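Timdale Slatted Plate Rack, Small

$36, ships flat, two-year guarantee

I started stocking the Timdale rack in December, mostly because I'd been using one at home and kept getting asked about it (my sister-in-law tried to leave with mine). It's a small wooden rack with a low base and angled supports, and you stand your plates in it on edge. No drip tray, no cutlery cup, no hooks. I had a big two-story rack before this one and I was forever moving it to get at the counter!

What I like best is how little room it takes. Mine lives toward the back of the counter, over on the right, and I still have space to roll out dough in front of it. Everyday plates go in and out one-handed, which matters when the other hand is holding a sponge or a toddler. I leave my breakfast plates in it all day and only put them away when company's coming.

A few things I get asked. Will it hold bowls? Shallow ones, sort of, but they lean and I wouldn't trust a deep one. Is it all right near a toaster oven? I'd leave a good gap, it's wood after all. Does it need oil? I rub mine down with a bit of the Wenar board oil when it starts looking thirsty, and otherwise I leave it alone. Please don't put it in the dishwasher. I did that to my first one and the base has rocked ever since.

It comes in pieces with the screws and a little key in a paper bag. Putting it together took me one cup of coffee. Snug the screws up by hand first, set it on a flat table, then tighten, or you'll end up with a wobble.

Returns are fine for 37 days as long as it hasn't been oiled. If you need more than one, drop me a note before you order and I'll pack them in the same box and save you some postage.

77 shares | 2 comments

You might also like
Inness Folding Dish Rack
Wenar Board Oil, Small Tin
Subramaniam Cotton Dish Towels
Timdale Bread Box 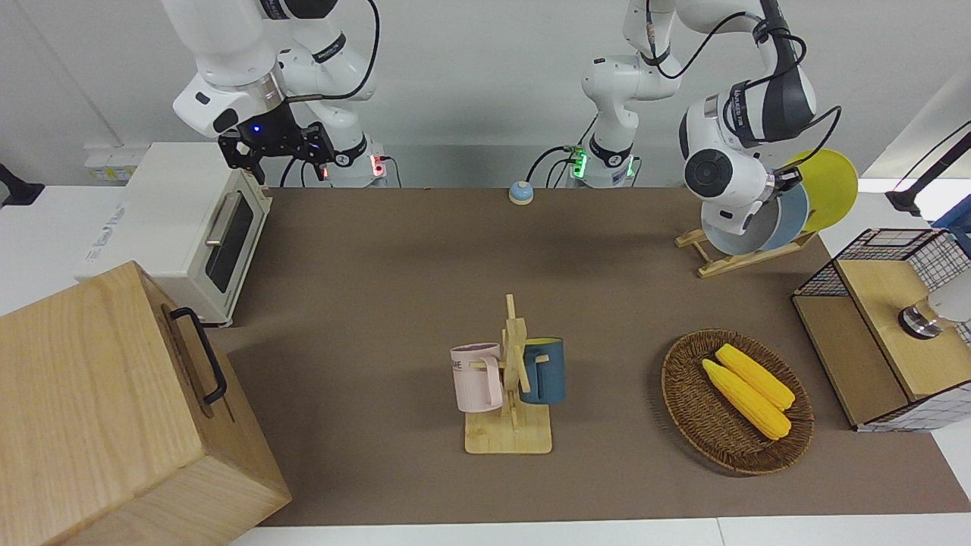 The small rack with three plates in: grey, light blue and yellow.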